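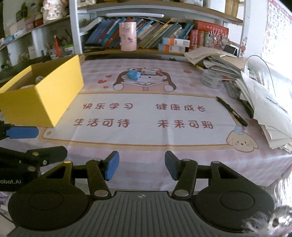
# Clutter belongs in the training set

The usual complaint about demonstration data from hand-held grippers is that it is dirty. Backgrounds change, lighting drifts, and operators move at their own pace. I think the first of these is a strength, and that the field spends too much effort removing it.

Consider a child's desk with a patterned cloth on it, a pen lying across the print, an open yellow box to one side and a messy pile of papers to the other. Behind it are shelves of books and cups of markers. A policy asked to pick up the pen has to separate one thin black object from a cartoon bear, two red hearts and several lines of Chinese text. None of that print can be grasped. A policy trained over plain grey felt has had no reason to learn the difference.

Our group tested this in December with two training sets of 400 demonstrations each. The first came from the Haddad bench, which has a fixed lamp and a neutral surface. The second was collected in homes with the same gripper design and the same task list. Both were used to train the Irnent policy with identical hyperparameters and no additional augmentation. Evaluation took place in homes that appeared in neither set.

The home-trained policy completed 242 trials. The bench-trained policy completed fewer than half that number from the same starting positions. Its typical failure was to close on a printed shape, often one with a strong dark outline. On the bench itself the ordering reversed, but the gap was small.

Maribel Condori, who reviewed an early draft, objected that the comparison confounds visual variety with variety of motion. People reach differently when a stack of notebooks is in the way. She is right, and our design can't separate the two. I would still argue that the confound matters less to anyone deploying a system than to anyone explaining it, as both kinds of variety arrive together in a real room.

A stronger objection is cost. The Brasard pipeline rejected 2,980 home segments, mostly for lost tracking during fast wrist rotation, and every rejection is paid labour. Bench collection wastes far less. Synthetic backgrounds are cheaper again, and Skistiditz has been our tool for that. Its composites recovered part of the difference but handled contact shadows poorly, and the policy hesitated near the surface.

My recommendation is modest. Keep the bench for calibration and regression tests. Spend the collection budget in occupied rooms, leave the tablecloth on, and report bench and home results in separate columns.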